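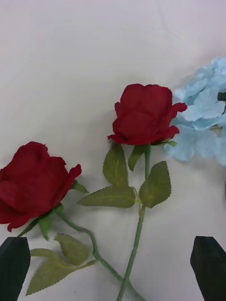
4. Flower sorting task: bench set-up

This section applies to Trilton club members running the two-arm bench. Complete section 3 (homing) first.

4.1 Place one white tray at each side of the table. Slots in the tray wall must stay uncovered.

4.2 Lay the artificial flowers and leaf sprigs flat between the trays. Stems may cross. Do not stack blooms.

4.3 Start the Clodik controller and set the speed limit to 33 per cent.

4.4 Move each arm to its start position and open the fingers fully. Check both wrist views before going on.
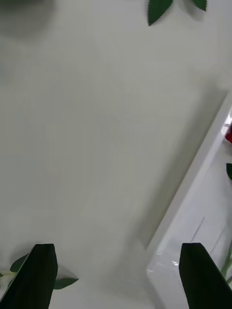 Fig. 4a. Wrist view, fingers open beside the tray rim.

CAUTION: Keep hands off the table while either arm is enabled. Leaf edges catch on sleeves.

Note: A tray rim that runs diagonally in the wrist view is acceptable. If the rim passes between the fingers, move the arm before closing them. 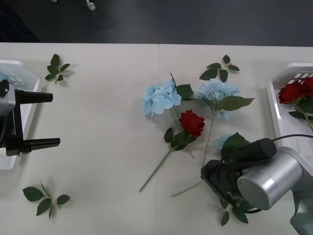
Lloyd

4.5 Select the item to be picked. Pick from the stem, below the lowest leaf where there is room. Gripping the bloom pulls the petals out of shape.

4.6 Close the fingers slowly. Lift straight up until the item is clear of its neighbours.

4.7 Use one arm at a time over the middle of the table until both operators have passed the Prako handling test.

4.8 Carry the item over the tray and check its angle in the wrist view before release.

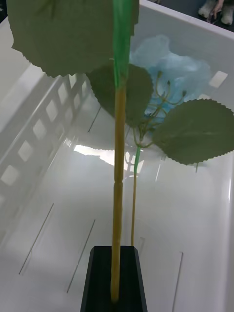 Fig. 4b. Leafed stem standing upright, white bin behind.

Note: Large leaves can hide the stem from the wrist camera. Use the fixed camera as well.

4.9 To stop, release both handles and disable the arms at the controller. Record any dropped items on the run sheet.

Revised Thursday, November 16, 2023

2 shares | 2 comments

Related
Section 3: Homing the arms
Section 5: Recording a run
Replacing finger pads
Run sheet, April issue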